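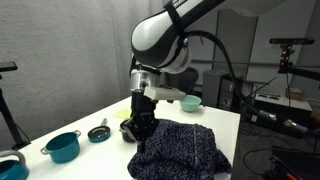

8月 作業ノート 勝敗予測モデルの続き

午前9時すぎ、開幕節の結果を全部流し込んだ。学習に使ったのは過去の2642試合。昨夜のうちに重複を消したつもりだったが、延長に入った試合が別の試合として二度ずつ残っていた。延長戦の多いチームほど経験豊富に見えていたわけで、道理でNevesの評価が妙に高い。消してやり直し。

開幕節の扱い
強豪が格下を呼んで大勝する、例年どおりの週。モデルは素直なので、50点差で勝ったチームを歴史的な強さだと信じ込む。得点差に上限をかけることにして、とりあえず25点で切った。Lavanyaは対数にしろと言う。たぶん正しいが、対数にすると監督経験者のJaimeに説明する役が私に回ってくるので、今週は25点のままでいく。

ランキングの事前値
昨季の最終順位を初期値に入れると、開幕直後の予測はよく当たる。ただし第4節あたりまで去年の亡霊が居座る。Druvaseckは主力のQBが卒業し、攻撃ラインも三人抜けたのに、うちの表ではまだ2位。先週の試合を見た人間なら誰も賛成しないと思う。減衰を早める方向で、次の二通りを回す。
・毎節半分に落とす
・先発の残留人数で重みを変える(名簿は手入力。Raquel、頼みます)

シミュレーション
1カード200回では勝率が回すたびにふらつき、Druvaseck対Proveckは本命が入れ替わった。これを「接戦」と呼んで発表する誘惑はあった。3000回に増やしたら落ち着いて、Proveckが少しだけ上。所要時間は昼飯一回分。

ホームの有利
全チーム一律で3点を足しているのは乱暴だとElínborgから指摘。Proveckの夜の試合は確かに別物で、相手のフォルススタートが目に見えて増える。反則データをチーム別に引いてみたが、ナイトゲームだけに絞ると試合数が足りず、誤差のほうが効果より立派だった。保留。

Tavent対Nevesの件
モデルはTavent、Graçaの勘はNeves。理由を訊くと「Taventのパンターが良すぎる」とのこと。出番が多いから目立つのだ、という理屈らしい。笑って流したあとで調べたら、パント回数と攻撃効率はちゃんと負の相関だった。特徴量に追加するかどうかは結果を見てから決める。外れてくれると作業が一つ減る。

午後4時の追記
天候の列で、ドーム球場の風速が空欄ではなく前の試合の値になっていた。屋内で強風。去年の第6節からずっとこうだったようで、その間ドームのチームのパス成績を不当に褒めていたことになる。修正済み。過去の予測は出し直さない。誰も見返していないことに賭ける。

明日
・重複を消したデータで再学習
・減衰二案の比較(第2節から第5節まで)
・名簿の入力状況をRaquelに確認
・キッカーの成功率は40ヤード以上だけ別に集計
・Jaimeに渡す一枚ものは、小数点以下を全部消してから渡す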